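Handheld demos vs teleop for folding - our result

seltwood_k
6 January 2019
We finished the shirt comparison in November. Same policy network both times, trained once on 900 handheld demos and once on 900 teleoperated ones. Tested on 70 folds each, the handheld set came out 10 folds ahead. Most of the gain was in the first grasp at the hem.

Starting condition is a long-sleeved shirt laid flat, front up, sleeves out to the sides, on whatever bed the home has. We left patterned sheets in on purpose.

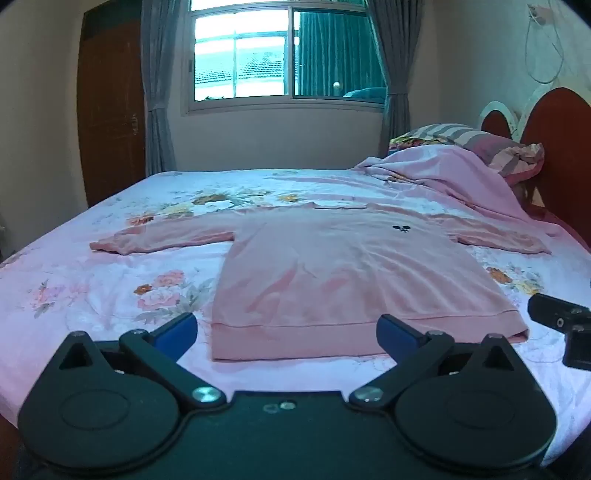
dasovton
Ten folds out of 70 on one run each isn't much. Did you retrain with different seeds? Our grasping numbers moved by nearly that with nothing changed but the seed.

seltwood_k
One seed for teleop, two for handheld. The second handheld run was close to the first. I agree teleop needs another.

Ağca
I'd worry more about the homes. Teleop demos are normally done in a lab, so you may be measuring variety of bedding and light and calling it the handheld method.

seltwood_k
Handheld covered 36 homes, teleop only our two rooms. So yes, partly that. But getting into 36 homes is what the handheld tool is for - I'd count it as part of the method.

Ağca
Then say so in the write-up. As it stands the title claims something else.

cidaris
Could you cut the handheld set down to two homes and rerun? Even a smaller set would help.

seltwood_k
Can do. I'll run it with the extra teleop seed and post both.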